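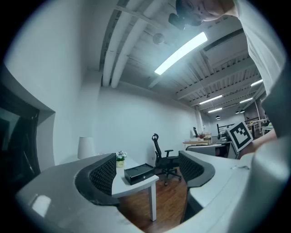

Listdale Office, Second Floor
Monthly Walk-Through: Lighting, Desks, Cords and Floors
Checklist with inspector's comments, November

Covers the front desk, the gray work desk, the side table and the main room. Kitchen and stairwell are on the Velgate sheet, which somebody has borrowed and may one day return. Mark each line OK, FIX or WATCH. "Fine, I guess" was used four times last month and is not a category.

1. Ceiling and overhead

1.1 Long ceiling lights working, no flicker – OK. The one over the front end used to buzz. It stopped on its own sometime after the last inspection, and I have decided not to ask.

1.2 Round globe lamp by the pipes, secure and clean – OK. Dusted from the ladder. There was a moth, which has been released into the wider Listdale area.

1.3 Small black pendant lamps, height clear of heads – WATCH. Fine for me. Our tallest tenant walks under them with a slight bow, as if entering a temple.

1.4 White pipes, no drips, brackets tight – OK. No one is to hang coats, banners or seasonal decorations from the pipes. This line stays on the sheet until at least two Decembers pass without incident.

1.5 Ceiling air conditioner, filter cleaned – FIX. The filter log says it was cleaned on "Sunday." It does not say which one.

2. Front desk

2.1 Curved edge free of splinters and sharp corners – OK.

2.2 Walking space around the outside, at least 32 inches – OK. Measured with the Haslinger tape, which lives in the top drawer and should be returned to the top drawer.

2.3 Sign-in sheet and emergency numbers at the desk – FIX. Numbers are there. Sheet is there. The pen has gone wherever they go. I have requested 12 more and expect to request them again in the spring.

3. Gray work desk

3.1 Table lamp stable, shade straight – FIX. The white shade is leaning to one side. Straighten it, tighten whatever holds it, and check that the bulb is no stronger than the label allows. A lean is how a shade ends up resting on a bulb.

3.2 Flowers and pots set back from the edge – OK. Both the pink and white ones and the pale blue and green ones are artificial, so please stop watering them. I emptied one pot last month and would like not to repeat the experience next to a power cord.

3.3 Loose cords coiled and put away – FIX. A black two-prong cord is lying in a loop at the back of the desk, behind the flowers. Find what it belongs to. If it belongs to nothing, it goes in the cord box with its relatives.

3.4 Front edge clear – FIX. The flat black box is acting as a shelf for a small paper packet, and a blue and white package is tucked underneath it. Stacking is allowed. Stacking things at the edge where people lean is how we learn what was in them.

3.5 Packets labeled in a way the whole office can read – WATCH. The beige one is printed in Chinese. I don't read it, and I am the one who fills in this form. Add a sticky note with the contents in English too.
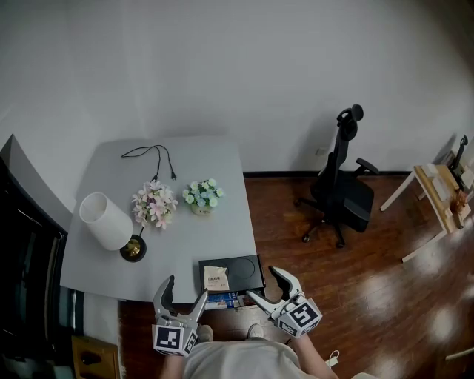
4. Chair and floor

4.1 Office chair, casters and base sound – OK. Sat in it, rolled it, leaned back with more trust than it had earned. The headrest holds.

4.2 Chair parked out of the walkway when not in use – WATCH. It drifts. Push it in when you leave for lunch.

4.3 Wood floor, no raised boards or slick spots – OK. Urnis floor cleaner only, diluted. Last year's substitute gave us a weekend of unplanned skating.

4.4 Wall outlet behind the chair, cover tight – OK. Keep chair backs off it. If you need to plug in, move the chair first and don't fish around behind it.

4.5 Crate by the glossy black front – FIX. It is a small wooden crate at exactly shin height. Put it on a shelf or against the wall. I have met it personally.

5. Side table

5.1 Items sorted, heavy things toward the wall – FIX. This is where objects go when two people each think the other one owns them. Claim yours by the end of the week.

5.2 Small black desk lamp, cord and switch checked – WATCH. Needs testing with the bulb in. Switch off after the test, please.

6. Exits and extinguisher

6.1 Doorway clear and free to open all the way – OK.

6.2 Extinguisher tag current – OK. Next service is in 18 weeks. Written on the wall calendar in red.

6.3 Last person out turns off lamps as well as overheads – WATCH. The overheads get done. The lamps seem to be considered a matter of conscience.

Follow-up

FIX items are due before the next walk-through. Initial beside the number when done, and write what you did. A check mark alone will be treated as a drawing of a bird.

Leave the finished sheet in the tray at the front desk. If the tray is full, the bottom half is probably September and can go in the binder.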